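Gindov extends kitchen robot trial and revises staff duties

11th August

Gindov, the workplace catering company, has extended its trial of robot arms for kitchen restocking and tidying following an initial period which ended in July. The work is carried out with Alidance, which supplies the control software, and covers the small jobs that kitchen assistants have until now fitted in between meal services: sorting tea, returning packets to drawers and keeping worktops in order.

The trial kitchen is equipped with ordinary household goods. No special containers have been introduced, and staff continue to use the same counters and storage as before.

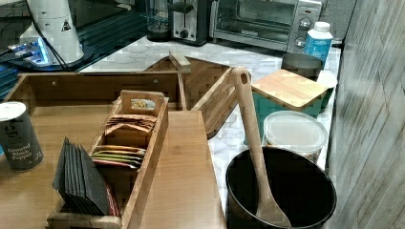
Tea packets and sachets sorted in a wooden organiser at the trial kitchen.

Under the revised arrangements, 15 kitchen assistants will have their duties redrawn. Each will give up part of the daily restocking round and take on responsibility for checking the work of the arm, recording faults and preparing the counter before a task begins. Gindov has confirmed that contracted hours and rates of pay will stay the same for the length of the trial.

During the first period the arm was set 657 separate tasks. Gindov had asked for 80 per cent to be finished without a member of staff stepping in, and the final figure was 70 per cent. Small, flat items accounted for most of the shortfall. Paper packets in particular were often picked up two at a time or dropped short of the drawer, and assistants were then called over to put them right.

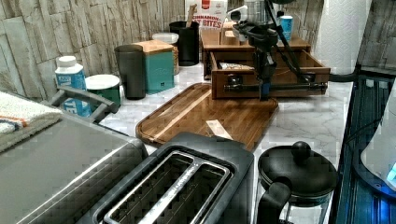 The company accepts that these calls interrupted other work. Assistants reported that being summoned for a single packet was more tiring than completing the whole round by hand, and several asked for faults to be held over and dealt with together. This change has been adopted. Unfinished tasks will now be listed on a screen by the kitchen door and cleared at two fixed points in the day.

Training will be provided by Goh, an independent workplace safety consultancy, and will cover safe distances, stopping the arm and the handling of hot equipment near it. Attendance will be in paid time. Staff who do not wish to work alongside the arm may ask to be moved to another kitchen, and such requests will be met wherever a post is open.

A second kitchen, at the Urneo offices, is being considered for the next stage. Staff there will be consulted before any equipment is installed.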